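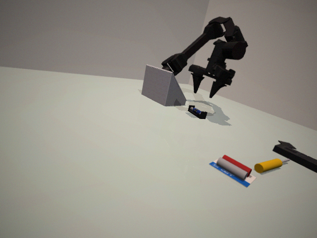 **Battery and small electricals collection, Tumham Hall**

Quick one as I've got to get this off to Precious before she prints. The battery tubs are back by the side door, same spot as in August. Please use them!! Last time we sent off 614 batteries, which Charmaine thinks is our best yet, and that was with half of Kekana Road away.

What goes in: ordinary household ones, AA, AAA, the square ones out of smoke alarms, button cells. Tape over the ends of the button cells please, bit of sellotape is fine. Not car batteries. Not vapes. And nothing swollen or leaking, ring Efren first and he'll tell you where to take it.

Loose ones only. If it's still stuck inside a toy or a torch, take it out at home, we haven't got the time to be fishing them out with a knife. Dineo spent most of an afternoon on one singing fish last time and it was still singing at the end. 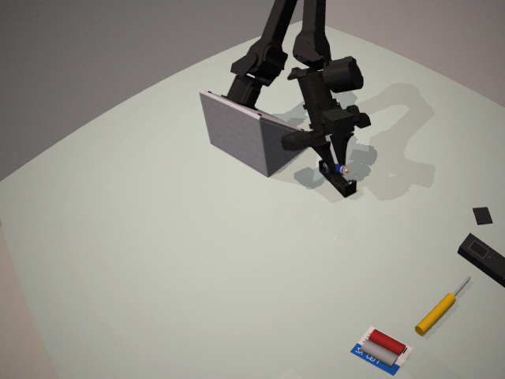 Small electricals go in the cage, not the tubs. Kettles, toasters, hairdryers, old phones, chargers. Wipe your phone before it goes in, we cant do it for you. Kagiso is happy to show anyone how, catch him after the coffee morning.

Cables: tie them up. Elastic band, string, whatever. A cage full of spaghetti takes ages to empty and the driver was not happy.

Also we need 2 more people for the sorting rota, around an hour a month, mostly standing. Gloves provided. Names to Charmaine or on the sheet by the kettle (the hall kettle, which is NOT for recycling, thank you to whoever put it back).

Money from the raffle has covered the new lids. Any left over goes towards the gutter. More on the gutter next time, still waiting on the secnd quote.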